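Why does soup go cold?

Heat likes to move. Always from the hot thing to the colder thing, never the other way on its own. So your soup gives heat to the bowl, the bowl gives heat to the table, and the air takes the rest. Bye bye, warm soup.

Steam takes heat away too. Lots of it! That's why a lid helps so much.

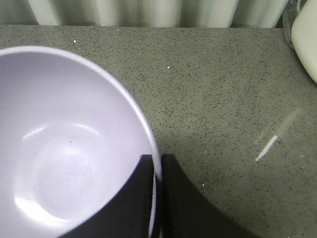 A wide bowl cools faster than a tall mug. More soup touching the air, see. Blowing on it pushes the warm air off and brings in cooler air. Same thing as wind on wet hair.

Now spoons. Metal lets heat zip through it, so a metal spoon left in hot soup gets a hot handle. Ouch. Plastic and wood are slow. Stuff that is slow like this is called an insulator. Coats are insulators. So is a bird's fluffy feathers.

Water boils at 100 degrees Celsius, so never test this with boiling water. Warm tap water is fine. Ask a grown up anyway.

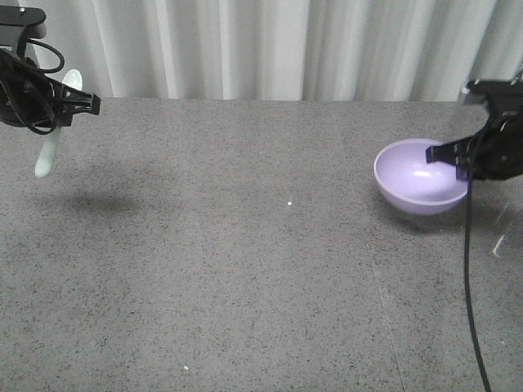
Stondow, Wed 10 December

Cold day today so good day for it. Try this: 2 mugs, same warm water in both. Wrap one in a sock. Wait a bit, then dip a finger in each. Which is warmer? Write it down befor you forget.

Bushra Gondal asked if a sock makes ice cream melt faster. Nope, slower! It keeps heat out as well as in. Try that one in May.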